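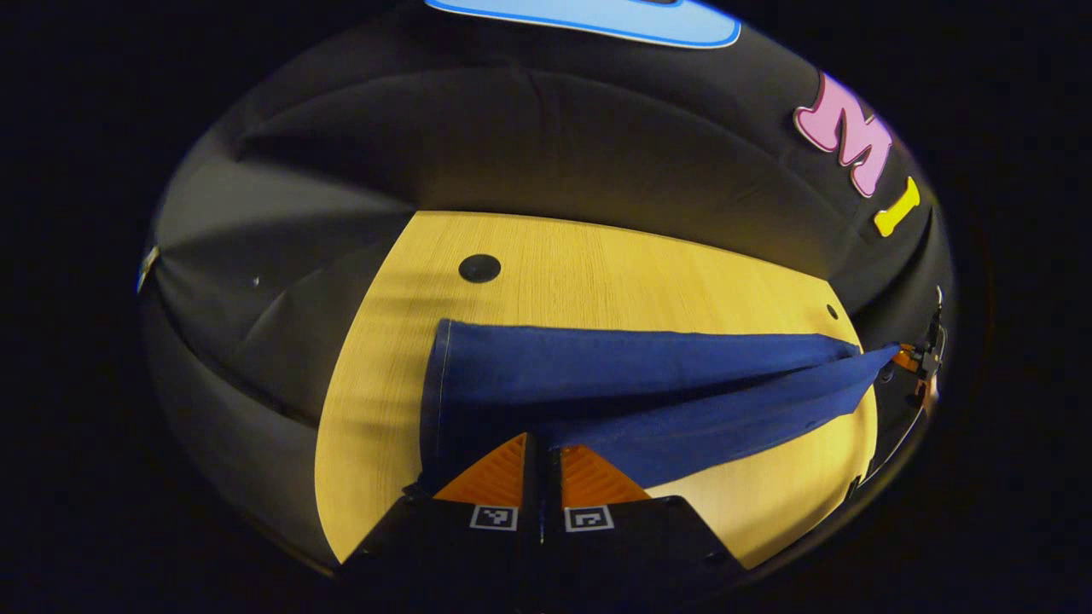 Este site utiliza cookies para melhorar a navegação. Ao continuar, aceita a nossa política de privacidade.

Pinças manuais para recolha de demonstrações com tecido – folga na cremalheira

tornoeplaina
Terceira versão do par de pinças, montada na bancada da oficina partilhada. Dedos laranja, com nervuras diagonais, corpo preto, um marcador por dedo. A pose vem da câmara (olho de peixe) e a abertura calcula-se pela distância entre os dois marcadores. Com peças rígidas não tenho queixas. Com ganga, a abertura medida oscila quando aperto o tecido dobrado e o registo fica com degraus. A última sessão deu 1798 fotogramas e só 1373 com os dois marcadores detetados. Alguém já passou por isto?

miletura_fab
Que dicionário de marcadores, e que tamanho de lado? Se a margem branca for estreita, a deteção falha antes de haver problema mecânico.

tornoeplaina
4x4, lado de 16 mm, margem de 2 mm. Impressos em papel mate e colados.

saliba77
Discordo do diagnóstico implícito. Perda de deteção e degraus na abertura são duas avarias diferentes. Os degraus são folga: com várias camadas de ganga os dedos recebem carga lateral e o carro roda na guia. Mede com um comparador, dedos fechados sobre um calço, e força de lado. Se mexer mais de meio milímetro, não há software que resolva.

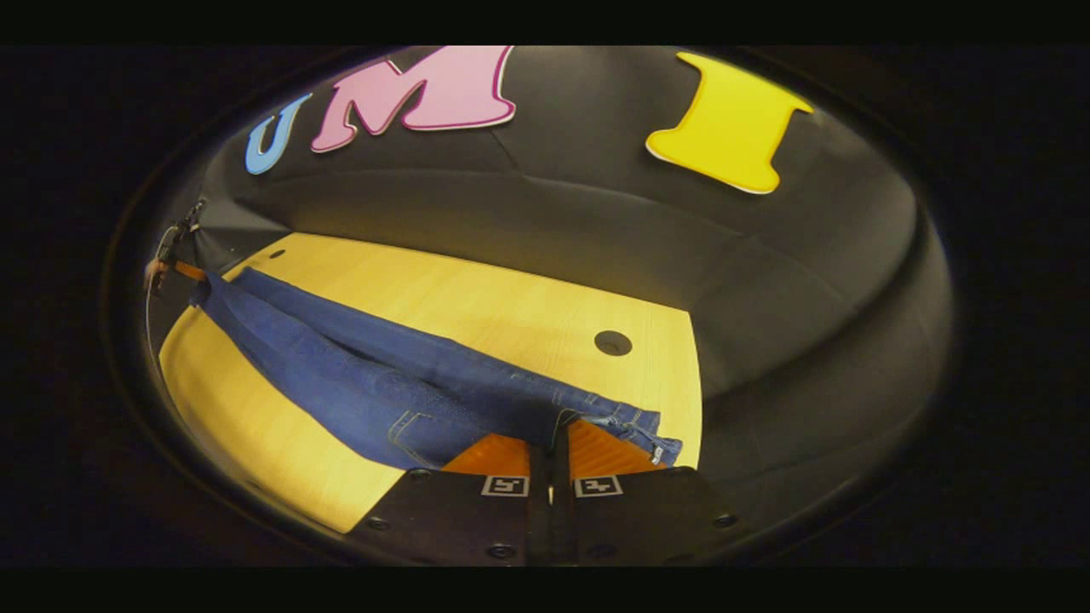 tornoeplaina
Medi. O dedo esquerdo mexe 0,3 mm e o direito 0,8. Apertei os parafusos das placas e o direito desceu para 0,6, o que continua a ser demasiado. A guia é a do projeto Inum, sem alterações, com o carro impresso na vertical.

saliba77
Imprime o carro deitado e passa um alargador no furo. Na vertical as camadas abrem com a carga.

silcombe
Eu não mexia já na mecânica. Uma folga de 0,6 mm numa abertura de 80 é ruído para uma política que vai dobrar calças. Mais grave é perder quase um quarto dos fotogramas. Que exposição estás a usar?

tornoeplaina
Automática.

silcombe
Então fixa-a. Com fundo preto a câmara sobe o ganho, e a margem branca do marcador rebenta. Bloqueia também o balanço de brancos e repete a sessão antes de imprimir seja o que for.

miletura_fab
De acordo quanto à exposição, mas 0,6 mm não é ruído se ele quiser distinguir uma camada de tecido de duas. Depende da tarefa.

saliba77
Exatamente. E a folga aumenta com o uso, não fica em 0,6.

tornoeplaina
A tarefa é esticar e dobrar ao meio, portanto a contagem de camadas interessa-me no segundo passo. Vou fazer as duas coisas em separado: primeiro exposição fixa com a mecânica atual, depois o carro novo. Se mudar tudo de uma vez fico sem saber qual contribuiu.

silcombe
Guarda os registos em bruto das duas sessões. Os filtrados não servem para comparar.

14 respostas ocultas · 2 partilhas · Subscreva a newsletter semanal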